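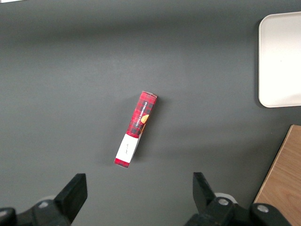 The aim of the project was to compare two wrist cameras for a parallel gripper on one narrow task: picking a flat carton off a table and placing it in a tray. The cameras are called Flesetti and Tamuno in this report, after the names of the two mounting brackets we printed for them. Both look down past the fingers, so the finger pads take up the bottom of every image and the object has to be found in what is left. The carton used for most of the trials was a slim shortbread box in red and black tartan, laid at an angle to the gripper on a dark grey tabletop. The colour separates well from the table. The white label across its lower part does not behave so well, and most of the work described in section 3 comes from that label.

1. Set-up

The arm, table and lighting were kept the same for both cameras. The lights are overhead and were left on at one setting. The controller runs on the lab machine Grerkus and takes a single image at a fixed height before each pick. From that image it works out the centre and the long axis of the carton, turns the wrist until the fingers lie either side of the short dimension, and descends. There is no correction during the descent. We considered adding a second image at half height but left it out, as it would have hidden the differences we wanted to measure.

The cameras were calibrated with a printed grid before each session. Calibration was repeated if the bracket had been removed.

2. Method

Each camera was given 200 picks in blocks of 40. The carton was moved to a new position and angle by hand after every pick, following a list made in advance, and the same list was used for both cameras. A pick was marked as good if the carton was lifted clear and released into the tray without the fingers touching the table. Anything else was marked as a fault and given a short written cause.

3. Results

The Flesetti camera gave 8 faults and the Tamuno camera gave 6. We do not think this difference means much for a test of this size. The causes are more useful than the totals.

With Flesetti, most faults were errors in angle. The first version of the finder looked for red only, which split the carton into a long patch and a short one either side of the label. When the short patch was dropped as noise, the centre moved towards the other end and the grip was off balance. Joining patches that lie on one line removed most of these cases before the counted trials began, but not all.

With Tamuno, the errors were mainly in position. Its wider view brings in more of the surroundings, and when the label lay close to the tray the finder sometimes joined the two pale areas. Masking the tray would be simple, but it would need to be redone whenever the tray is moved.

Soft shadows along the side of the carton had no clear effect with either camera.

4. Limits of the test

Only one finger shape was tried. The pads are flat and were opened wide for every approach, which forgives a fair amount of error across the carton and very little along it. Filipa Correia has suggested repeating the trials with the narrower Widatmont fingers, where a poor angle should show up sooner. The set of objects should also be larger and include at least one carton close in colour to the table.

5. Next steps

The finder will be rewritten to use the outline of the carton instead of its colour. The position list and fault log will be kept in their present form so that the new results can be set beside these. Work on the new fingers is planned for September.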